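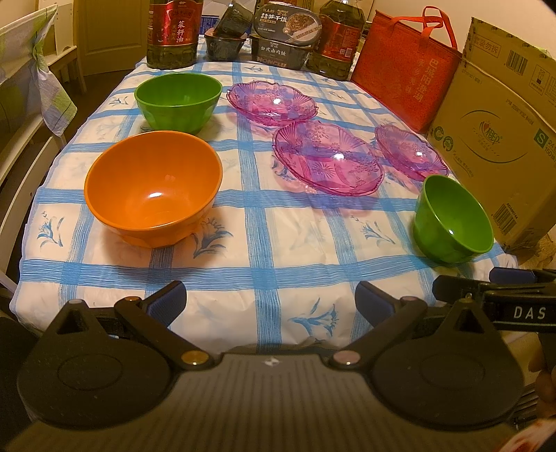 J'ai mis des années à comprendre que j'aimais manger tard. Tard pour de vrai, genre vingt-deux heures, fenêtres ouvertes en mai, quand les voisins ont déjà rangé leur vaisselle. Chez mes parents, on passait à table à 19 heures pile et mon père regardait la pendule si la soupe n'était pas servie !

C'est à Mamport que tout a basculé. J'y avais loué une chambre au-dessus d'un bistrot, le Gallarska, pour écrire un article sur le port (812 habitants l'hiver, bien plus dès les beaux jours). Le premier samedi, je descends à 19 heures, affamée, et je trouve la salle vide, les chaises encore sur les tables. La patronne, Tiruwork Kassa, m'a tendu un quignon de pain et une poignée d'olives en me disant de revenir quand il ferait nuit.

Je suis revenue, évidemment. On a mangé des lentilles au piment, des tomates à peine salées, une galette un peu aigre que je déchirais très mal avec les doigts.

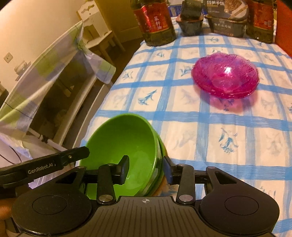

Et surtout on a parlé, longtemps, avec des gens que je n'avais jamais vus – un pêcheur à la retraite, deux sœurs qui se disputaient pour un terrain, un monsieur très digne qui réclamait du café toutes les dix minutes. À une heure du matin, on en était encore aux abricots.

Depuis, j'ai gardé l'habitude. Mes amis râlent un peu, surtout ceux qui ont des enfants, alors je sors de quoi grignoter dès 20 heures et je fais traîner le reste. Un plat qui supporte d'attendre, c'est tout ce qu'il faut : des lentilles, un ragoût, des aubergines que l'on sert tièdes. Le soufflé, je le laisse à mon père, qui dîne toujours à 19 heures.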